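Two Fingers, One Shelf

I spent most of June arguing with a juice bottle.

That's a little unfair to the juice bottle, which never did anything but stand there. But when I told my editor I wanted to find out which robot hands are any good at stocking a store, I pictured something a bit grander. Big steel arms, maybe some sparks! What I got was a folding chair, a borrowed laptop, and a test shop at the back of Dadov, a small automation outfit that rents out bench time to people who want to try hardware before they buy it.

Pramila Chaturvedi runs the place. She's been fitting hands to robot arms for years and she has opinions, most of which she'll share before you've put your bag down. Her first one was about my shopping list. I'd turned up wanting to compare 3 grippers: a suction cup from Bansal, a hard-jawed parallel gripper from Grondmont, and a pair of soft tapered fingers from Satell.

"You're going to like the suction cup for an hour," she told me.

She was wrong. I liked it for the whole morning. The Bansal cup is quick, it's simple, and there's a lovely little hiss when it lets go. On flat boxes it hardly missed. I had it moving cracker boxes from one end of a shelf to the other and I felt like a genius. Then after lunch we moved on to round things, and the trouble began. A cup wants a smooth patch to seal against, and a drink bottle has curves and ridges and a label edge right where you'd like to put it. It'd get a seal, start to lift, lose the seal, and down the bottle went. (We'd put a towel down by then. Get yourself a towel.)

Next up, the Grondmont. If you've seen a robot hand in a factory video you've probably seen something like it: two flat jaws that slide together in a straight line. It's strong, and it'll tell you exactly how far apart the jaws are, which the controller loves. My problem was the squeeze. Set it gentle and a full bottle slipped through. Set it firm and the plastic went crunch. There's a happy middle, and I did find it, but it was a different middle for every drink on the shelf, and I had a lot of drinks. Gaurav Dixit, who handles the software side at Dadov, said I could write a table of settings, one line per product. I looked at the shelves, and then at the clock, and said maybe tomorrow.

So that left the Satell fingers, the ones I'd secretly expected to hate. They're black, they're long, and they come down to blunt tips that look like the toes of a pair of slippers. I'd always filed soft fingers under "cute demo." But the give in them matters a lot with bottles. They wrap a little as they close, so you don't have to be dead on center, and one squeeze setting covered nearly everything I tried.

What they don't like is a tight space. The fingers get wider toward the base, so reaching between two packed rows is a bit like getting your hand into a jar. We spent a good while on the approach: closed on the way in, open only once you're at the right height, and never, ever open while you're passing the edge of a shelf.
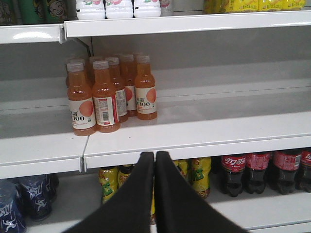

The wrist camera's view, with the fingertips just under the lip of the middle shelf and the orange juice bunched up on the left.

I lived with that wrist camera view for days, and I've come to think the camera deserves as much attention as the hand does. I'd shopped for grippers by looking at grip strength and price. It hadn't crossed my mind to ask how much the hand would block. With long fingers closed up in front of the lens, whatever's behind them is a guess, and on the bottom shelf that meant part of a row of yellow-labeled bottles. Glossy white shelving adds its own fun, with every orange bottle throwing a soft reflection at its own feet. Gaurav had me looking at labels after that. The juice has a big bold 100 on the front, nice and easy to spot, until a bottle gets turned and the camera is looking at the nutrition panel.

"A person just knows it's the same bottle," he said. "You have to teach this thing all the sides."

We tried a second camera on a stand off to one side, and it helped a lot with the blocked view. It also meant another cable, another calibration, and another thing for me to walk into. I walked into it twice.

For the last round I gave each gripper 20 picks from the same mix of bottles and cans, with the side camera off, to keep it fair. The Satell dropped 2. The Grondmont did respectably once I finally sat down and wrote Gaurav's table, though it took me roughly 3 hours to get there and my notes from that evening are mostly rude. The Bansal had a rough time with the bottles, did fine on the can tops, and would still be my pick tomorrow if I ran a store that sold nothing but crackers.

Would I buy the soft fingers? For drinks, yes, and I'd spend what was left on a better camera mount. Pramila thinks I should have tested wet bottles too, straight out of a cooler, and she's already cleared a bench for it. I've told her I'm bringing my own towel.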